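Ikhsan Setiawan could have left Forkeno in the winter, and plenty of people told him he should. Bigger clubs called, and one offered twice the pay. He stayed put - and what a season it has been!

The winger has five goals in his last nine games, and the home end sings his name before he has even touched the ball. "I wanted to play every week," he says. "Here I do, and I love it."

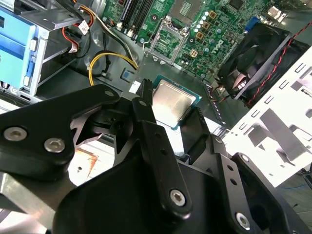

A coach who trusts the kids

Herman Chin gave him his debut at Bumen Park in front of 1,267 fans, and he still talks about that first run down the left with a huge grin. Chin has since handed starts to Wondimu Gebreyes too, a fearless passer who wants the ball even with two men on him.

The pair should start together again when the new season opens in September, away at Wondgate.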